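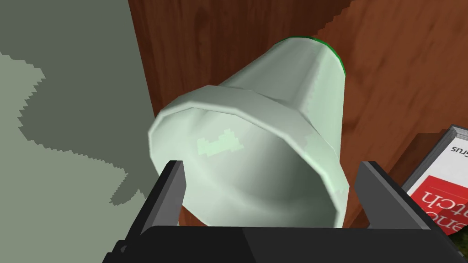
Minutes of the Household Chores Working Group, June 18, 2026

Present: 11 members. Elsie Lambert in the chair. Apologies from the Ledcombe office.

1. Minutes of the last meeting
Agreed, with one fix. The January figure for Cerkow should read 635 simulated runs, and the word "successful" comes out.

2. Tidying a table: can it be done yet?
Brumoro's paper was taken as read. It says a two-arm machine will be ready for "light tidying" in ordinary homes within 2 years. The chair asked what light tidying meant. The paper does not say. She noted that a cup lying on its side is about as plain a chore as a home can offer, and that most children manage it before they can tie a shoe.

Several members felt the group keeps being shown simulation and asked to talk about kitchens. A rendered cup has no tea in the bottom of it. Bermúdez replied that simulation is cheap and that nobody learns much from a pile of broken china. Accepted as far as it goes.

The 70 percent score in the paper was questioned at length. It covers closing on the cup. It leaves out setting it upright, putting it somewhere sensible, and not knocking the books. Elsie Lambert said she would not pay a cleaner on those terms – or a dishwasher. 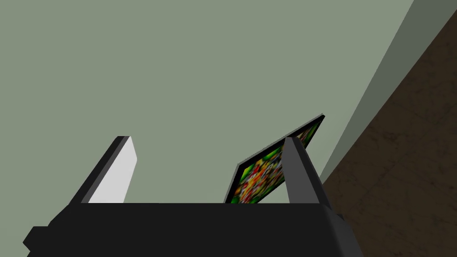 Reading time for items 3 to 5: 2 minutes

3. Flat things
Books, trays and picture frames were raised again. Wide fingers that suit a cup may be a poor match for something thin, and a busy pattern on the front may not help the vision side. No data in the paper either way. Cerkow to be asked for its failures as well as its best runs.

4. Two arms
Brumoro holds that a second arm cuts the time for each chore. Members were not convinced. If one arm is at the table and the other is up in the air, the buyer has paid for both. The group wants one-arm and two-arm times for the same chore, side by side.
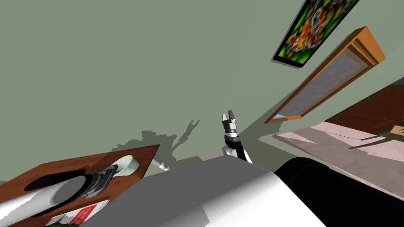 Item 4: one arm raised toward the wall, the other over the table (simulation).

5. Shop floor
Ledcombe's note on shelf stacking held over. The chair has read it and was not much moved.

Actions
Brumoro: define "light tidying" in one sentence.
Cerkow: send the failed runs.
Bermúdez: cost a trial with real cups, in a real room.
Elsie Lambert: write to Ledcombe.

No change to the group's position, which is still "not yet".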